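ポロシャツの襟と前立てを崩さずにたたむ手順について

印刷する | メールで送る

サイト内を検索 キーワードを入力
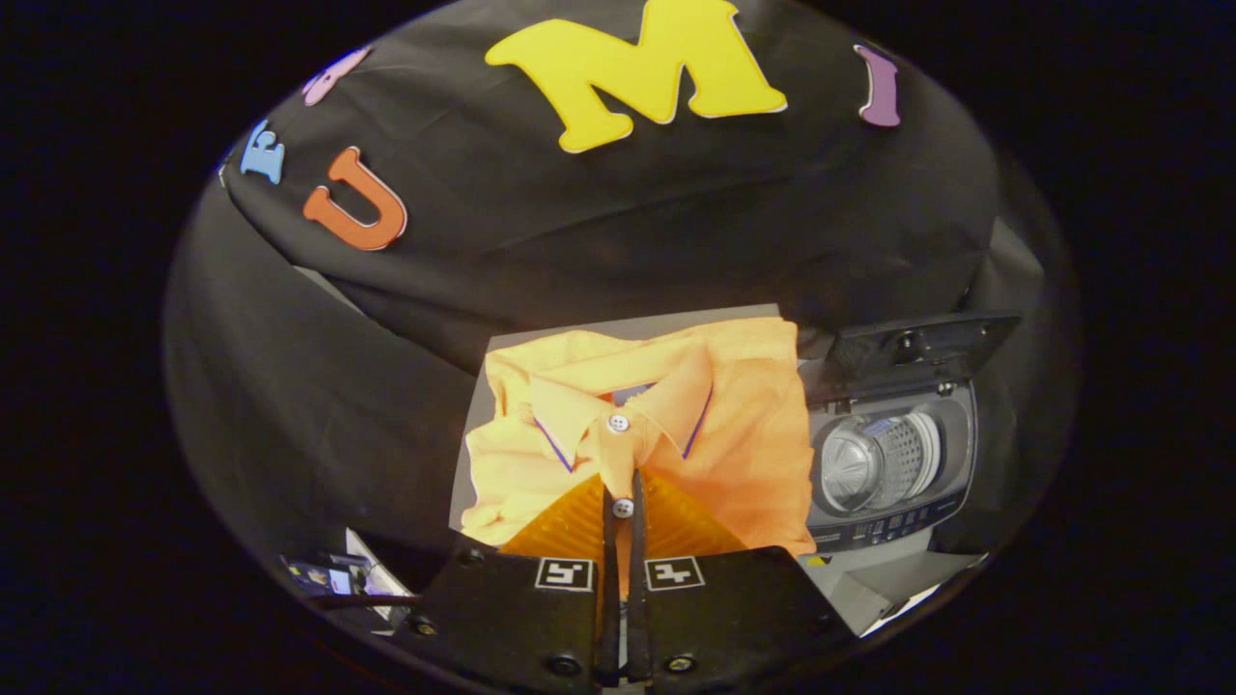
ご相談の内容

投稿者:学習室ティアン 備品担当

平素より皆様のご回答を参考にさせていただいております。当室では幼児向けの生活練習の時間に、衣類をたたんで所定の場所へ戻すという課題を取り入れております。使用する衣類のうち、オレンジ色のポロシャツの扱いについてご教示いただきたく、投稿いたします。

当該のシャツは襟の縁に紫がかった青の縁取りがあり、前立てに白いボタンが付いております。灰色の作業台の上でたたむこととしておりますが、次の点で指導の手順が定まっておりません。

一、襟を開いたまま身頃をたたむと、仕上がりの際に襟が片側へ倒れ、縁取りが隠れてしまうこと。
二、ボタンを留めてからたたむべきか、外したままたたむべきか、職員の間で見解が分かれていること。
三、袖の付け根にしわが集まり、重ねたときに片側だけが高くなること。

なお、作業台にはおもちゃの洗濯機も置いており、「洗う、取り出す、たたむ」という流れで練習を行っております。洗濯機のふたは上に開く形式です。台の幅には限りがあるため、洗濯機を置いたままで実施できる方法であれば幸いに存じます。背面に黒い布を掛け、色付きの文字を飾っておりますが、こちらの配置についてもご意見があれば併せてお願いいたします。

対象は四歳児および五歳児です。アイロンの使用は予定しておりません。

寄せられた回答

投稿者:Lena Grabowska

ご照会の件につきまして、衣料品の陳列業務に従事した経験から回答申し上げます。

まず、ボタンについては、一番上を外し、その下を留めた状態でたたむことをお勧めいたします。すべて外したままですと前立ての左右がずれ、襟が倒れる原因となります。反対に一番上まで留めますと、襟元が詰まって幼児の手では形を整えにくくなります。

手順は次のとおりです。

1.シャツを表向きに置き、前立てを縦にまっすぐ整えます。襟はいったん立て、縁取りが一周見えることを確認したうえで、静かに折り返します。

2.襟の後ろに片手を添えたまま、シャツ全体を裏返します。幼児が行う場合は、この工程のみ職員が補助してください。

3.肩の中ほどを目安に、左の身頃を背中側へ折ります。袖は折り目に沿って下へ向けます。袖を横に出したまま重ねますと、ご指摘の段差が生じます。

4.右側も同様に折ります。左右の袖先が中央で重ならないよう、少し間を空けてください。

5.裾を上へ折り上げ、襟の付け根の少し手前で止めます。襟の上まで重ねますと、表に返した際に襟が押しつぶされます。

6.表に返し、襟の先を両手で軽く引いて整えます。

袖の付け根のしわは、手順3の前に手のひらで外側へなでることでかなり軽減されます。強く引っ張ると前立てが曲がりますので、お控えください。

作業台の配置については、洗濯機を利き手と反対の側に寄せることを基本としてください。ふたが上に開く形式とのことですので、たたむ作業に移る前に閉じる決まりを設けますと、袖を広げる際に引っかかるおそれが少なくなります。

投稿者:オンデンスカ町 子育てひろば

当ひろばでも同様の練習を行っております。ボタンはすべて外したままで問題ないと考えます。四歳児の場合、ボタンを留める段階で集中が途切れることが多く、たたむ練習とは別の日に行うほうが円滑です。当方では木曜日をボタンの練習日としております。

襟については、厚紙を細長く切って襟の内側に入れておくと倒れません。厚紙は80円ほどの工作用紙で足ります。

投稿者:匿名の利用者

背面の文字の件のみ回答します。黒い布であれば黄色の文字は遠くからでもよく見えますが、紫は部屋の明るさによって沈みます。紫を使う場合は少し手前に出すか、黄色の近くに置くとよいと思います。たたみ方については存じません。

相談者からの補足

投稿者:学習室ティアン 備品担当

皆様、ご丁寧な回答を賜り、誠にありがとうございました。Grabowska様の手順を基本とし、ボタンについては五歳児の組のみ一つ留める扱いとして、職員会議に諮ることといたします。四歳児の組は、子育てひろば様のご意見に従い、外したままで実施する予定です。

一点のみ追加でお伺いいたします。手順5で裾を折り上げる際、丈の長いシャツでは二回に分けて折ったほうがよろしいでしょうか。

投稿者:Lena Grabowska

丈が長い場合は、裾を三分の一ほど折り、続けてもう一度折り上げてください。厚みが出ますので、二回目の折り目は押さえつけず、軽く手を置く程度で差し支えありません。

この相談の受付は終了しました。相談番号 3802

印刷する | メールで送る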